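Number 1208

In December, when Primo Gatti took the job, the office at Drarnska told him that the project needed 2000 good examples. He wrote the number on a paper and put it over his bed. He was at that time a baker without a bakery, and he thought that putting bread in a toaster was a thing he could do for money without shame.

"You move the handles, the arm moves," said Liam Ó Briain on the first morning. "When it is good, you press the green key. When it is bad, you press the red one. Wovier learns only from the green."

"And from the red?"

"The red we throw away."

Primo did not like this. His own teacher, old Mallo, had never shown him a good loaf without first showing him three bad ones. But he said nothing and sat down, and on that day he made 40 greens and more reds than he wanted to tell his wife.

By spring he could make 100 before lunch. His hands had learned to be slow. He knew that the bread must be held high, near the crust, and that if he pressed too much the slice would bend and miss the slot. He began to talk to the arm in a low voice, as he used to talk to the dough.

One evening he stayed late and looked through the list of the recordings. Beside every number stood one word, green or red, and beside number 1208 stood nothing. He had pressed no key. He remembered it then. It was the morning when his daughter called from the hospital to say that the boy was born, and he had put down the handles and gone out with his coat open.

"I must choose for you," said Liam, who was already closing the windows. "What was it, good or bad?"

Primo asked to see it first. Liam came back, pulled a second chair to the desk, and let the recording run until Primo raised his hand.

"Stop it there," he said.
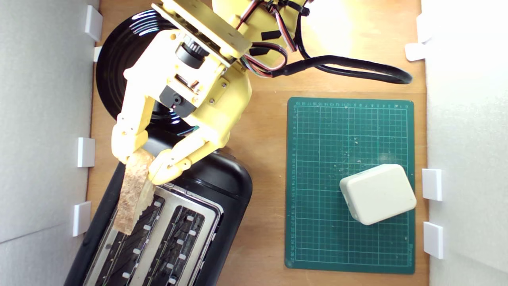
Number 1208, the slice over the left slot.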